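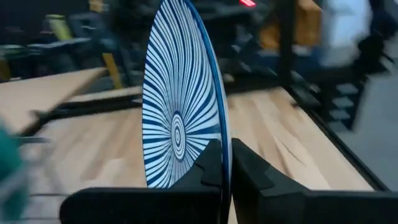 Plates, finally

Blog > Kitchen bits > Plates and bowls

Print this post | E-mail this to a friend

Search this blog: type and press enter

I have been meaning to write about plates since August and kept getting distracted by the shed. So, plates! I've gone completely soft on blue and white. It started with the Sunday market at Wellthorpe, where I bought 2 side plates I didn't need, and now I can't walk past a box of old crockery without crouching down for a rummage (my knees are not pleased).

The stripy sort is what gets me most. I love those dark blue stripes that fan out from a little bullseye, with rings of blue and white in the middle and a solid blue rim to finish it off. It's a bit seaside, a bit fairground, and it makes beans on toast look like an occasion. I know plain white is sensible and goes with everything, and my mum would say food should be the thing you look at, but I've eaten off plain white for years and I'm bored of it.

Then there's the quieter sort, white with one thin dark blue line round the rim. I thought I'd find that dull next to the stripes but it's lovely on pale wood, especially with something orange on top.

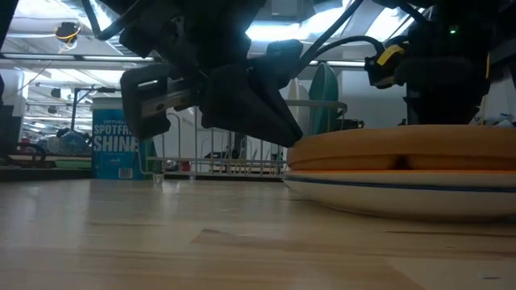
White plate, thin blue line, something plump and orange on top.

The other thing I've changed my mind about is the wire rack. I used to dry everything with a tea towel and stack it straight in the cupboard, and I chipped two in one week doing it in a hurry. Now they stand up in the slots and I leave them there till bedtime. Mine is a Grileck one, nothing fancy, though the slots are a touch narrow for bowls so those go upside down on the side.

I still want a big serving plate to go with the stripes. I saw one in the window at Diltulier and it was gone when I went back on Monday, so if you spot anything similar (chips are fine, cracks aren't) please leave me a comment and tell me where!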